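Kirkano, the work-exchange listing service based in Trustville, has changed how host reviews are published. Under rules in force from May 1, 2026, a review appears only after both the guest and the host have submitted one, or 14 days after the stay ends, whichever comes first. Neither party can read the other's text before then.

The rules apply to hostels, farms and private households. Stays that ended in April keep the old procedure.

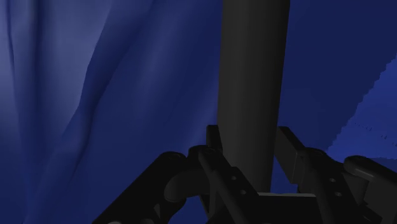

Folds in a deep blue surface, computer rendering.

Reviews are limited to 1,000 characters, and hosts may post one reply of up to 224. Edits are closed once a review is public. Product lead Lieselotte Ostermann said the earlier system let hosts delay their own review until they had read the guest's. "The second review was often an answer to the first," she said.

Each listing will also state the agreed weekly hours, the type of bed provided and whether bedding is included. Hosts who leave these fields blank are moved to the end of search results.

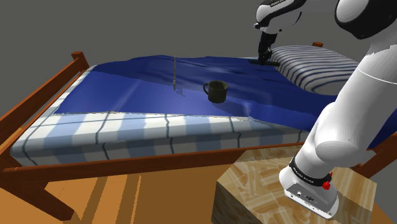 ## Host response

Gerasimos Dimitriou, who runs a hostel in Haltov, said the bedding field would cut down on messages before arrival. He objected to the reply limit and has asked for a longer one in cases where a guest leaves early.

Kirkano has not changed its membership fee. Disputes over reviews are still handled by the support desk in Gerlach, and a disputed review stays visible while it is being checked.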